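Drelero gallery page 21: Can machines do the chores yet?

September 29, 2020

Quick one this time, more text than pictures, sorry. Have been keeping this gallery going since December and the question on top hasn't changed. Can a machine fold, wipe, stack, sort, carry? Short answer: some of it, some days. Long answer below.

Shop floor first. Went over to Skellow, the parts warehouse. Totes move by themselves now, and move well. 220 totes a shift down the long aisle, same height, same handles, same barcode spot. Nice to watch. Then a tote arrives with a lid half on and the whole line waits for a person with a free hand. Happens more than the brochure says.

Grabner next, the commercial laundry. Flat sheets go through the feeder fine once someone has clipped the corners. The clipping is still people. Towels get folded by machine, 39 to a stack, but only the one size. Bath mats by hand. Anything with a hood, by hand. Asked what happens with fleece and got a long laugh.

Stutside is the small one, home chores only. Cups ok. Spoons ok if they're not nested. Bins ok. Cloth is where it all slows down. Cloth has no fixed shape, so every grab starts over, and thick soft stuff hides its own edges. Two layers look like one, one folded layer looks like two. Dark stuff is worse, hardly any shading to go on. Put it on something plush and the bottom layer wants to come along too.

Cloth work, then:

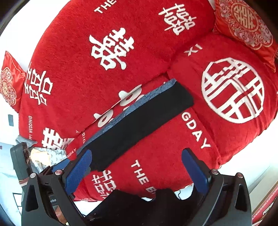 Dark folded cloth on a red bedspread, open gripper fingers, plenty of print to get confused by. Try finding the top layer only.

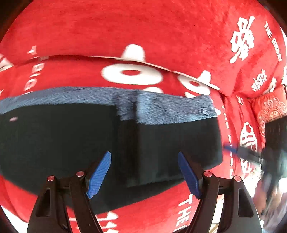

Blue-gray edge along the dark stuff, fingers wide apart. Which bit would you pinch?

My own guess, for what its worth. Warehouses get there first because they can change the room to suit the machine. Same totes, same shelves, paint lines on the floor. Homes won't do that. You are not going to buy one size of towel to please a robot. (Grabner more or less did, and it helped them a lot.)

Money is the other thing. The cheapest folding unit I got a price on was $2,376 and it wants every shirt hung on clips first, one at a time. By then I've folded it. My dishwasher cost less and I'd fight anyone who tried to take it.

Still to come on the next page: window wiping, shelf restocking, and the Skellow lids again if they let me back in. Mail me if you have seen a machine do a fitted sheet start to finish with no help at the corners. Video please, not a press relase.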